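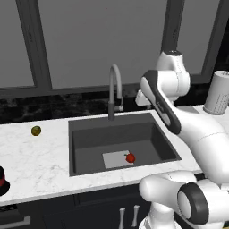 How to Clean a Slow Kitchen Drain Without Chemicals

By Morag Lamont
Updated 28 July 2022

A kitchen drain usually slows down from grease, soap and small bits of food building up on the walls of the pipe. You can clear most of it yourself with things you already have in the house. These steps are for a single sink with a standard P-trap underneath. If you have a garbage disposal, switch it off at the breaker before you start.

What you need

A bucket
Rubber gloves
A cup plunger (the flat kind, not a toilet plunger)
An old toothbrush or bottle brush
Dish soap
Old towels
A flashlight

Step 1. Clear the sink

Take everything out of the basin and wipe up any food scraps. Lift out the strainer and scrub both sides with the toothbrush. Shine the flashlight into the opening. Sometimes the whole problem is a produce sticker or a piece of onion skin lying across the crossbars.

Step 2. Try hot water and soap

Squirt dish soap into the drain and run the hot tap for a few minutes. Use hot tap water only. Boiling water can soften plastic pipe and loosen the joints. If the water starts to go down at a normal speed, you can skip to Step 5.

Step 3. Plunge

Put enough water in the sink to cover the cup of the plunger. If you have a dishwasher, clamp its drain hose where it joins the sink pipe. Set the plunger squarely over the drain and push up and down 13 times, keeping the seal, then pull it away sharply. Do this again if the water is still slow. On a double sink, hold a wet rag tightly over the second drain while you work.

Step 4. Clean the trap

Put the bucket under the U-shaped pipe and spread towels around it. Loosen the slip nuts at both ends by hand. If they are stiff, use pliers with a cloth over the jaws. Tip the trap into the bucket and brush out the inside. Rinse it in a different sink. I once rinsed mine in the sink I had just taken apart and soaked the whole cabinet.

Check the washers while the trap is off. Replace any that are cracked or flattened. Put the trap back with the washers facing the same way as before and tighten the nuts by hand, then give them a slight turn more.

Step 5. Test for leaks

Run the water for 7 minutes. Feel under each joint with a dry paper towel. If one is damp, loosen the nut, straighten the washer and tighten it again.

If it is still slow

The clog is probably past the trap, in the wall. A hand snake may reach it. If other drains in the house are slow too, call a plumber.

Comments

Heather Skinner: My trap nuts were metal and would not budge. Penetrating oil overnight did it.

Hok-lam Kao: Does this work for a bathroom sink?

Morag Lamont: Yes, but take out the pop-up stopper first and cover the overflow hole when you plunge.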